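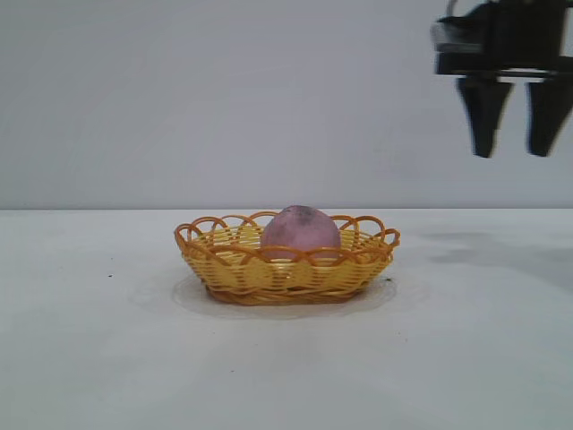
Glenys thinks I should stop buying baskets until I have finished with the ones I've got. She said so on the phone at breakfast, and added that yellow shows the dust. I said I would see.

Spent most of the morning on the shelf in the back room. Took everything down, wiped it with soapy water and put back less than half. The yellow basket with the orange loops round the rim is staying, and so is the pink ball, which sits in it well enough. It has a few grey smudges near the top. I tried a damp cloth on another ball last month and made it worse, so I shall leave this one as it is.

Six of the other baskets are going to Ryan Tindall for the sale at Vustirbridge. He wants them by the end of December. I wrote the labels after lunch - 400 words would not have covered what I know about the willow one, but there was only room for the price.

Found the missing shed key in the bottom of a sewing box, under the bias binding. Put it on the hook.

Rain from three o'clock. Soup again, and the rest of the loaf. Must ring Glenys back about the lift, and ask if she still has my good scissors.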